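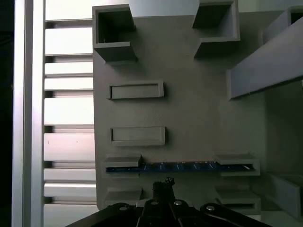

*Grey plate with square sockets and long, shallow recesses.*

# Week 6: Saving things when the network has gone away

Notes to go with the lecture. They cover slightly more than I said out loud and slightly less than I meant to. Bring a laptop to the lab, and a charger, as the sockets along the back wall are decorative.

## Where we'd got to

Last week we had an app that stored notes on a server. You typed a note, pressed Save, the app sent it off, and the server said "thanks". We then turned the wifi off and the app showed a spinner until the heat death of the universe.

This week the note is saved on the phone first and sent to the server later. Everyone agrees this is a good idea. It's also where most of the bugs in your final project will come from, so you may as well meet them now.

## The outbox

The simplest design that works is an **outbox**: a table on the phone holding every change that hasn't been sent yet. Each row needs:

- an id, made up on the phone
- what kind of change it is (create, edit, delete)
- the change itself
- how many times we've tried to send it

When the user presses Save, you write to the notes table and to the outbox *in the same transaction*. If you do it in two steps, the app will one day be killed between them. Phones kill apps all the time, with great enthusiasm, usually during a demo.

A separate piece of code takes the oldest row, sends it, and removes it once the server has confirmed. If sending fails, the row stays where it is and the count goes up by one.

### Why the phone makes the id

Because the server isn't there to ask. Use a random UUID. Don't use the current time; two notes made in the same millisecond sounds unlikely until somebody writes an import feature.

## Sending things twice

Consider the following sad sequence:

1. Phone sends a new note.
2. Server stores it and replies.
3. The reply is lost in a lift.
4. Phone decides it failed and sends the note again.

Without further thought you now have two notes. An earlier version of Vidness, the coursework app some of you have inherited, had exactly this fault. Harish Sachdeva left it retrying overnight and came back to 118 copies of a shopping list. The shopping list was for one item.

The cure is to make the request **idempotent**: doing it twice has the same result as doing it once. As the phone has already chosen the id, the server can say "I've got that one" and reply as if it had just been stored. Do return success here. If you return an error, the phone will keep trying, and you'll be back to the shopping lists.

Edits are the same, provided you send the new value. "Set the title to Milk" is safe to repeat. "Add the word Milk to the end" is not.

## Retrying politely

First attempt at a retry loop, as submitted by nearly every group every year:

```
while not sent:
 try_to_send()
```

With one phone this drains a battery. With 900 phones, all of which lost the server at the same moment, it makes sure the server never comes back. We want two things in its place:

**Back off.** Wait one second, then two, then four, and so on, up to a limit. For the coursework the limit is 30 minutes.

**Jitter.** Add a random amount to each wait. Otherwise all the phones wait politely and then all shout at once.

```
wait = min(limit, 2 ** tries)
sleep(wait * random_between(0.5, 1.0))
```

Work in seconds throughout. I mention it on account of last year.

After 20 failed tries, stop and tell the user. Some failures never get better on their own: if the server says the note is too long, it'll still be too long tomorrow. Treat "couldn't reach the server" and "the server read it and said no" as different kinds of failure from the start. Retry the first. Show the second to a human being, in words a human being might use.

## Conflicts

Rekha Dubey asked in the lecture what happens if the same note is changed on two devices while both are offline. I said we'd come to that, in the tone of someone hoping we wouldn't.

There are three common answers.

**Last write wins.** Keep whichever change has the later timestamp and throw the other away. Easy to build, and fine for things like "which tab was open". The trouble is that "later" depends on the phone's clock, and people change those to cheat at games. A phone that believes it's next November will win every argument until next November.

**Version numbers.** Each note on the server has a version. The phone sends "here is my edit, based on version 4". If the server is already on version 5, it refuses, and the phone has to sort it out. This finds the conflict honestly. It doesn't resolve it, which is left to you.

**Merging.** Combine the two edits. For separate fields this is quite pleasant: one device changed the title, the other changed the colour, keep both. For two edits to the same paragraph it gets difficult quickly, and there's a whole research literature you're welcome to read after the exams.

For the coursework, use version numbers, merge by field where you can, and keep both copies where you can't. Users grumble at a duplicate. They write to you at length over a lost note.

### Deletes

If you remove the row, the other device will notice that it has a note the server lacks, and helpfully put it back. Mark it as deleted and keep the marker, called a **tombstone**. Clear out old tombstones eventually. Choosing "eventually" is part of question 3.

## Lab exercise

Work in pairs, starting from the Nivik branch of the repository. The Shin branch is older and doesn't build. Please stop emailing Sneha Mishra about it.

1. Add an outbox table and move Save over to it.
2. Make the create request idempotent. Show it by sending the same request twice by hand.
3. Add tombstones. Write a short paragraph saying how long you keep them, and what happens to a phone that's been in a drawer for longer than that.
4. Add back-off with jitter. Test it with a fake clock. Groups who test it by waiting will be there some time.

Pushpa Rathore has the marking scheme and can be bribed with nothing, I've tried.

## Reading

The chapter on replication in the course reader, skipping the proofs. Shakuntala Bhatia's notes on the Drolalen sync rewrite are in the shared folder - read the section headed "Things we believed", then the rather longer one after it.

Submissions close at noon on May 3, 2018. The upload page has no outbox.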